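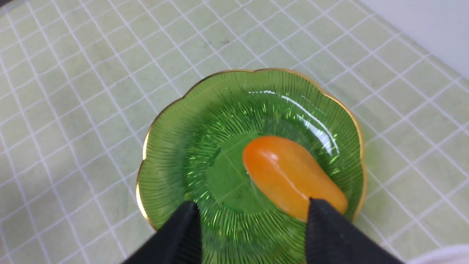
Fórum > Costura e Lar > Toalhas, panos e tecidos de mesa

Tópico: Bainha em canto mitrado em toalha de quadradinhos, quem já fez?

linhaecafe
Oi, gente! Voltei pra máquina depois de muito tempo parada e estou apaixonada de novo por toalha de mesa. Sério, que coisa boa de costurar! É tudo reto, o tecido fica apoiado na mesa, não tem manga, não tem zíper, e no fim da tarde você já tem uma coisa pronta pra usar no jantar. Comprei um corte de xadrez fininho na Camargo (a de tecidos, perto do terminal) e quero fazer a bainha com canto mitrado em vez de dobrar duas vezes e rezar, que foi o que fiz na anterior.
Minhas dúvidas: vocês lavam antes de cortar? E que largura de bainha fica bonita em quadriculado miúdo? Estava pensando em 3 centímetros.

agulhatorta
Lava antes, sempre! Algodão encolhe e aí sua bainha vira uma sanfona. Eu deixo de molho em água fria, seco à sombra e passo ainda um pouquinho úmido, já puxando o pano pra ele ficar no esquadro.
3 cm é uma beleza de largura, pesa o suficiente pra toalha cair direitinho. Vai fundo!

retalheira_sul
Discordo da agulhatorta em parte. Se for tecido misto, com poliéster, lavar antes é trabalho jogado fora. O meu encolheu quase nada e perdeu aquela goma que ajuda demais na hora de vincar o canto. Faça o teste num retalho: corta um quadrado, mede, lava, mede de novo. Aí você decide sabendo.

linhaecafe
O vendedor falou que é algodão, mas ele também falou que a estampa estava reta, e já vi que numa ponta ela foge do fio. Vou fazer o teste do retalho. E quando a estampa foge, vocês seguem o fio ou a estampa?

ponto_cheio
Ah, a pergunta que separa famílias, rsrs. Fio! Puxa um fio do tecido de ourela a ourela e corta no caminho que ele deixou. Toalha cortada fora do fio entorta na lavagem e pende torta na ponta da mesa pra sempre.

agulhatorta
Em quadriculado eu sigo a estampa e durmo tranquila. O olho vai direto pra linha. Se a borda corta os quadradinhos na diagonal, todo mundo que senta à mesa percebe, e do fio só a costureira sabe.

ponto_cheio
Até a terceira lavagem, né, agulhatorta? Depois a mesa inteira sabe. Fiz uma assim pra varanda, linda no primeiro domo de bolo, um desastre no mês seguinte.

moldeazul
Depende de quanto foge. Se for pouquinho, dá pra corrigir com o tecido úmido, duas pessoas puxando em diagonal pelos cantos opostos, bem devagar. Funciona com tecido tramado. Se for estampado bem fora, aí eu devolvo. 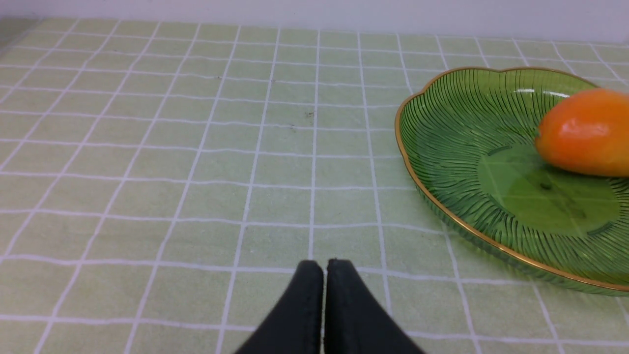 Agora sobre o canto, que é a parte gostosa! Faço assim: vinco 1 cm em toda a volta com o ferro, depois vinco os 3 cm da bainha. Abro tudo. Dobro a ponta em diagonal passando pelo cruzamento dos vincos de dentro, marco com o ferro, e aí dobro o tecido direito com direito, pela diagonal do canto, e costuro em cima da marca que o ferro deixou, parando no vinco de 1 cm. Apara a sobra, abre a costura com a unha, vira. O canto sai perfeito, com aquela linhazinha em 45 graus. Na primeira vez que deu certo eu fiquei virando e desvirando a toalha só pra olhar.

linhaecafe
moldeazul, que explicação maravilhosa, obrigada! Uma coisa: quanto de sobra eu deixo depois de aparar?

moldeazul
Meio centímetro. E corta o biquinho da ponta na diagonal, sem encostar na costura. Vira com um hashi, não usa tesoura pra empurrar, que fura. Já furei.

retalheira_sul
Acrescento: linha! Não economize na linha. Usei a Rokemix de algodão nas minhas últimas toalhas e gostei muito, o cone vem com 2853 metros e ainda tenho pra muita coisa. Cor um tom abaixo do tecido some melhor que um tom acima.

ponto_cheio
A Rokemix solta muito pelinho na minha máquina. Tenho que limpar a caixa de bobina toda hora. Prefiro a Narham, que é mais lisa e passa melhor na tensão. O cone é menor, mas rende.

retalheira_sul
Na minha não solta, juro. Será que não é a agulha? Com agulha cega a linha esfiapa toda.

ponto_cheio
Agulha nova, 80, trocada antes de começar. Pode ser o lote. Mas fiquei com a Narham e não volto.

cafe_com_bainha
Entrando pra dar minha opinião impopular: bainha à mão. Ponto invisível, linha simples, sentada no sofá com uma série passando. Fiz uma de festa com 241 cm de comprimento e foi o inverno mais feliz da minha vida. O caimento não tem comparação com o da máquina.

agulhatorta
Lindo, mas toalha do dia a dia vai pra máquina de lavar toda semana! Ponto à mão não aguenta as crianças puxando. Costura reta, ponto 3, e uma segunda passada nos cantos.

cafe_com_bainha
As minhas aguentam, viu. O segredo é arrematar a cada palmo, aí se um pedaço soltar o resto fica no lugar. Mas concordo que pra quem tem pressa a máquina ganha.

linhaecafe
Atualização!! Fiz o teste: o retalho encolheu, então lavei o corte inteiro. Lavo a 40 graus normalmente, então lavei a 40 também. Puxei um fio, como a ponto_cheio falou, e a estampa fugia bem menos do que eu achava, deu pra acertar esticando úmido com ajuda da minha irmã (a gente riu tanto que quase rasgou).
Três cantos ficaram lindos. No quarto eu costurei além do vinco e tive que desmanchar. Agora estou entre deixar lisa ou colocar um viés contrastante por dentro.

retalheira_sul
Viés! Por dentro, aparecendo só um filetinho. Branco ou num verde bem escuro.

moldeazul
Eu deixaria lisa. Quadriculado já tem muita linha, mais uma borda compete. Guarda o viés pros guardanapos, que aí combina sem brigar.

agulhatorta
Boa essa dos guardanapos! E dá pra usar a sobra do corte. 40 x 40 é um tamanho ótimo, mesma técnica do canto, só que com bainha mais estreita.

linhaecafe
Pronto, agora quero fazer guardanapo. Alguém tem indicação de viés que não desbote? O que tenho aqui em casa é da Plallach, está na gaveta desde fevereiro, e estou com medo de lavar junto.

ponto_cheio
Nunca usei em toalha clara. Corta um pedacinho, molha e passa a ferro em cima de um pano branco. Se manchar o pano, você já tem a resposta. E conta pra gente o resultado, que eu também estou de olho nesse viés!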